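Home | About | Work | Press | Contact

About Brirkero

Chores first. That's the company.

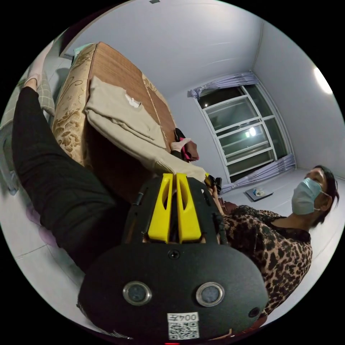 Laundry work at the bedside, with the yellow-fingered hand gripper.

We are 8 people working on one question — can a machine do the ordinary jobs yet? Folding. Sorting. Putting the thing back where it goes. Short answer, not really. Longer answer, some of them, some of the time, if the room is kind.

Started out on the shop floor. Our first paying job was Hidel, a parts packer, 26 bins, same bins every shift. Machines do OK there. Good light, hard edges, nothing moves unless you move it. Still runs today, still stops for shrink wrap.

Then homes, and homes are hard. Cloth is the worst of it. A towel has no fixed shape and a pile of small stuff on a bed is differnt every single time. A person sorts it without looking up. Our best folding run so far was 200 pieces with 4 dropped, all on a flat table, all the same size. Put it on a soft bed with mixed clothes and the numbers get ugly. We publish those too.

So we collect a lot of hand work. Real rooms, real beds, people using hand-held grippers. Two fingers, because two is what our arm has got. If a person can't do the chore with two fingers we don't ask the arm to.

What's going on now:
Umport — picking up and folding cloth. Slow. Getting less slow.
Sebastian — the shelf and counter project. Cups fine, bags no.

No home product for sale. Please stop asking for the price, we dont have one. Shop-floor trials are open, write to us and tell us what the job is and how often it goes wrong.

Page updated Wednesday, September 25, 2019

Share 26 | Comments 4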